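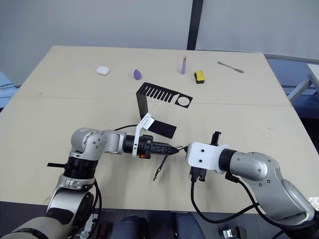
4. Comparing grippers on a two-arm bench

This section covers swapping and comparing end tools on a bench fitted with a pair of arms. It assumes that both arms are already bolted down, powered and homed as set out in section 3. If they are not, go back and do that first. Comparing grippers on an arm that has not been homed tells you about the arm.

Written by Adel El Ouafi for the Stindau bench kit. Last revised 2021-07-27.

4.1 Before you believe the data sheet

Every gripper that has come through Plollwood arrived with a figure for grip force and a figure for repeatability. We have stopped copying either into our notes. The force is usually measured on a flat steel block at the middle of the fingers, and very little of what you will want to pick up is a flat steel block. The repeatability figure tends to describe the fingers closing on air.

Two fingers sets are dealt with here:

Tahiri narrow fingers. Long, slim tips meant for thin tools and small parts. The maker calls them general purpose. They are good at one end of that purpose.

Trostusetti wide fingers. Broader contact face, softer pad. Sold as the forgiving option. They forgive a badly placed part and then let it turn in the grip.

You may fit the same set to both arms or one of each. Mixed fitting is allowed by the controller, whatever the older release notes say.

4.2 What you need

The two finger sets and their screws
The hex key from the lid of the Stindau case
A thin hand tool with a straight shaft
A small metal part that you don't mind scratching
A handful of everyday objects of different shape and softness. A sponge, an upright tube, a smooth case with rounded corners and a flat palette knife make a reasonable spread.
A notebook

Do not use the foam test cubes supplied with the grippers. Anything can pick up a foam cube.

4.3 Fitting the fingers

1. Park both arms using the Park button. Wait for the joint lights to go steady.

2. Switch off tool power on the controller. Leave arm power on, or the arms will sag.

3. Undo the two screws on the finger carrier and slide the old fingers off. If they stick, ease them from side to side. Do not lever against the housing.

4. Slide the new fingers on until they stop. There is no click. The printed quick-start card mentions a click and is wrong.

5. Tighten the screws evenly, a little on each in turn.

6. Check that the cables still have a loose loop at the wrist. Turn the wrist by hand through its full travel and watch the loop as you do it.

7. Switch tool power back on and run Open/Close from the menu.

Note: The controller stores one finger length per arm. It doesn't notice that you have changed fingers. Enter the new length under Tool > Length before moving anything towards the table.

CAUTION: Keep hands clear of the fingers during Open/Close. The first close after a power cycle runs at full speed, and the speed limit setting does not apply to it.

4.4 Test A: holding a tool

Most people start by picking things up off the table. We suggest starting with a tool already in the hand, as this is where the difference between finger sets shows soonest.

1. Open the left gripper and place the tool between the fingers with its shaft pointing down at an angle.

2. Close at the lowest force setting. Raise the setting one step at a time until the tool stays put when you press lightly on its tip with a pencil.

3. Write down the setting.

4. Move the arm slowly from one side of the table to the other and back.

5. Press on the tip again. If the tool now tilts where it did not before, the grip was never as firm as it felt in step 2.

The Tahiri fingers held our tool at a lower setting, but only when its handle lay flat along the fingers. Placed slightly skew, it walked a little on every pass. The Trostusetti fingers needed more force and cared less about placing. Neither result is in the brochures.

4.5 Test B: tip to tip

In this test the two grippers meet over the middle of the table with a small metal part between them. It is slow, and it is the test that has changed our minds most often.

1. Bring the right arm in first and hold it still, low over the table.

2. Bring the left arm in from its own side at crawl speed. Stop when the tips are a finger's width apart.

3. Close the rest of the gap by jogging. The smallest jog step is labelled Fine. Use that one and no other.

4. Offer the part from one gripper to the other. Close the receiving gripper before you open the giving one.

5. Back the left arm out the way it came.

6. Repeat, then swap which arm gives and which receives. Aim for 40 handovers in each direction. We tried stopping earlier and drew the wrong conclusion from it.

CAUTION: The collision check knows about the arms. It does not know about a tool you have placed in the gripper, nor about brackets, plates or anything else you have put on the table. You are the collision check for those.

Note: Small shiny parts are hard to see on the preview screen once both tips are close. Watch the table.

4.6 Test C: odd shapes

1. Set the everyday objects in a row well behind the working area, with gaps wide enough for the open fingers.

2. Pick each one up, lift it clear, hold it and set it down where it was.

3. Record the result as held, turned or dropped. Resist adding a fourth word. "Mostly held" means turned.

Expect soft things to flatter every gripper. A sponge will tell you hardly anything, though it is a useful warm-up. Flat metal lying on the table is the opposite case, and with the wide fingers you may not get under it at all.

4.7 Reading your results

Do not add the three tests together into a score. We did this for a while and it put a gripper on top that none of us wanted to use.

The maker of the Tahiri set claims a life of 1,000 cycles before the tips need looking at. We saw wear on the ridges well before that - enough to feel with a thumbnail. Look at yours at the end of every session.

If the two arms give different results with the same fingers, swap the fingers between arms and run Test B again. When the fault stays with the arm, see section 7, Wrist play.

4.8 Known problems

Gripper closes but reports Open: tool power was cycled during a move. Park and run Open/Close.

Tips meet off centre: finger length not entered, or entered for the wrong arm.

Tool slips only on the return pass: check the cable loop. A tight loop tugs at the wrist near the end of its travel.

Force setting returns to default: not fixed at the time of writing. The November release was meant to deal with it and did not. Write your setting down.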